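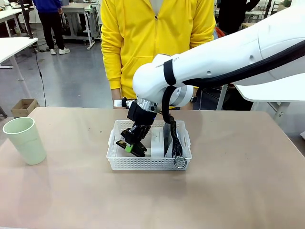

Photo: Miroslava Sokol / Wirno

Progress report to Skultel, November 14, 2018
Work item 3: basket storage for small devices

The work item covers the sorting and basket storage of small household items at the Staltlow site. The spending limit for the period was 300 per storage unit, and no unit went over it.

The open shelf trays used until May have been withdrawn. They are replaced by white plastic baskets with perforated walls and a slot handle at each end. Box-shaped items are to be stored upright in the basket, with flat items standing next to them. Straps and loops may hang over the rim during loading but must be tucked in before the basket goes to the shelf.
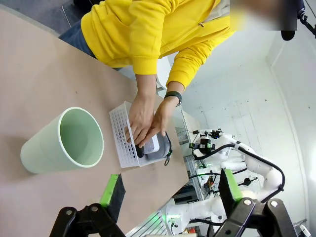

Loading is done by hand at the table, with the basket set down near the middle so that it can be reached from the far side. Cups and tumblers are not part of the device stock and go to the kitchen shelf - the item list has been corrected on this point.

Labels are late. Pešek delivered 100 of the 300 ordered, and 30 of those had the wrong adhesive and were returned. The remainder is due in the next period.

Open points: label delivery; lid or no lid for the upper shelf; revised item list to be approved by Skultel.

Prepared by Miroslava Sokol, Wirno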